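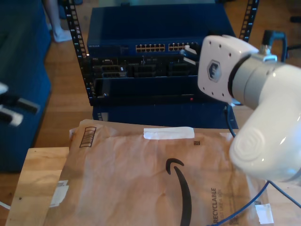
From: Rocío Becerra
To: Cervantes Street neighbors list
Subject: Re: home internet, who are you all using?

Mayu Noguchi wrote:
> Our two years with Fonero are up in April and the price jumps after that.
> Is anyone on the hill side happy with Skiten? Romain says the upload is
> great but he's down by the school. Also, do I have to get the whole yard
> dug up??

Hi Mayu (and everybody),

We switched last fall and I'm mostly glad we did! We took the 300 plan, the one in the middle, and on a normal evening it's plenty for two kids, one husband on calls and me watching baking shows. Before that we were with Fonero too, and they were fine until the bill went up to $93 a month, at which point I got on the phone and got very polite and very cold. 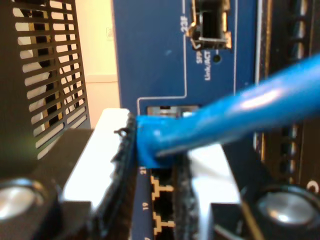
About the yard, no, they didn't dig up much. They ran a thin line along the fence and tucked it under the edge of the lawn, and I lost one lavender plant (it was half dead anyway). The guy did want to drill through the front wall right next to the window, so if you care where it comes in, be home and say so before he gets the drill out. We had him go around to the laundry room and it took him maybe ten more minutes.

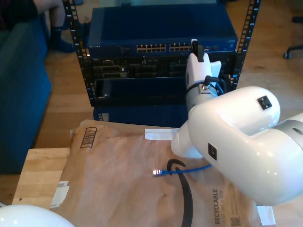
One thing I'd do differently is ask for the install fee to be waived up front. Damián Cuevas at number 354 asked and got it, I didn't ask and paid. Grr. Also, keep your old service going for a week or so. Our start date moved twice and we were stuck sharing my phone's data, and you can imagine how that went over with the teenagers.

I can't tell you about the hill side for sure. Rocío Chávez is up there, maybe she'll chime in? (The other Rocío, yes, please stop sending me her packages.)

Call me after 5 if you want to see the bill.

Rocío B.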